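The Toy Box on the Table

29 Jul 2025
246 shares 13 comments

My grandmother kept our toys in a roasting pan. It was a big speckled one with a lid that never quite fit, and it lived under the kitchen bench eleven months of the year, until the holidays came and everything had to be tipped out onto the floor so the bird could go in. I have never owned a proper toy chest in my life, and I blame that pan.

I started thinking about it again in January, when my sister-in-law Hayley Yeoman moved her family to a smaller place in Dunmore and called me in despair over the toys. She had bought a wonderful set of canvas bins, all labeled, one for animals and one for vehicles and one for what she called "food and kitchen," and within a week the children had stopped playing with any of it. The toys were put away so well that they might as well have been in the bank.

So I went around asking people how they did it. Maureen Cropper raised four boys in a two-bedroom apartment and told me she only ever allowed one box in the living room at a time. When it was full, something had to go back to the closet, and the boys did the choosing themselves, with a good deal of shouting. Dorothy Parsons uses a cake tin for the little figures and a dishpan for everything else. She is 97 and the toys are for her great-grandchildren, who head straight for the dishpan before they have their coats off (she keeps hard candy in there too, though I was asked not to print that - sorry, Dorothy!).

What I kept hearing, from one kitchen to the next, was that the mixed box wins. Children like to dig. They like to go in for a horse and come out with a lemon, and then the horse has to eat the lemon, and there goes your whole afternoon in the nicest possible way.

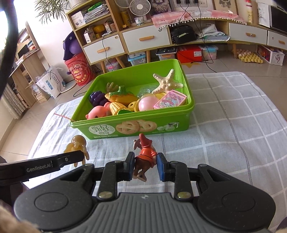

I have come around to the mixed box myself, and to keeping it up on the table where small hands can get at it and large feet can't. I used to sort ours every Sunday evening of my life, or so it felt, and I can't say the children ever noticed. Give me a bright green box with cookies on the front and a pink pig in with the corn, the grapes and the bananas, and I know a story will start up sooner or later. A dwarf with a pickaxe and a pointed red hat could be a farmer by lunchtime, or he could be digging for pumpkins. An octopus left out on a checked tablecloth is more or less at sea already.

Hayley gave up on the canvas bins in the end. Two of them hold winter hats now, and the third went to her neighbor Kirsty Pickering for yarn. The toys moved into an old bread box with a dent in one side, which sits on a low stool by the back door, and the lid is never on it. When I visited last, my nephew had a cow and two fried eggs lined up along the windowsill and was explaining something to them very seriously, so I took my coffee out to the porch and let him get on with it.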